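Ticket 282 - storage tubs, lids won't stay shut
Site: Clodham, ground floor workspace
Supplier: Zeltiro
Opened: September 2024
Status: open, waiting on supplier
Priority: normal (was low)

Problem as reported
Clear tubs from the August delivery. Lid clips on, pops up again at one corner. Not every tub. Worse when full. Dust getting in, and one lid came off on the stairs with cable ties everywhere.

Log

Entry 1
Checked a few from the stack. Same thing on most, always a short end. Clips look fine, no cracks. Lids sit flat on the table by themselves so didn't suspect those. Swapped lids between tubs, fault stays with the tub. So it's the tub walls, probably bowed.

Entry 2
Rang Zeltiro. They asked if tubs had been stacked full. Yes, 8 high in the store, against the radiator wall. They say 50 kg is the most the bottom one should carry. Told them there's no sticker saying that. They're going to check with the factory.

Entry 3
Unstacked the lot. Left the worst ones overnight, empty, upside down. Slightly better in the morning, still not right. One went back to normal, rest didn't.

Entry 4
Tried warm water, the trick off the Drimesden forum. Fill the tub, leave it ten minutes, push the short ends in by hand, tip out and dry. Use a towel, not the blue paper, it leaves fluff in the corners. Did two. First one now clips all round. Second still lifts but less. Don't use boiling, it clouds the plastic.

Entry 5
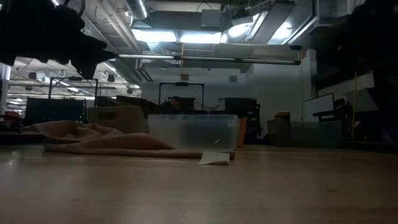 Tub on the wooden table. Towel and tan box to the left.

Entry 6
Reply from Zeltiro. Can't judge the bow from one side, want a ruler across the top at both ends. Fair enough. Will do it next time I'm over there. They also asked for the batch code, should be moulded underneath. Couldn't read it on mine, letters very faint. Try a pencil rubbing.

Entry 7
Omerović (the old supplier) still do the previous tub with the thicker rim. Lids not interchangable with these, so it would mean replacing both. Minimum order is 2,000 pieces through them direct, no chance. Asked if they have a reseller. No answer yet.

Workaround for now
- heavy stuff at the bottom, two high at most
- nothing against the radiator wall
- strap round any tub going on the stairs
- card boxes with the handle holes are fine for light bits, use thsoe first

Still to do
Ruler pictures, both ends. Batch code. Chase Zeltiro re replacements, they've said neither yes nor no. Warm water on the rest if they refuse.

Please don't bin the bad ones, Zeltiro may want them back.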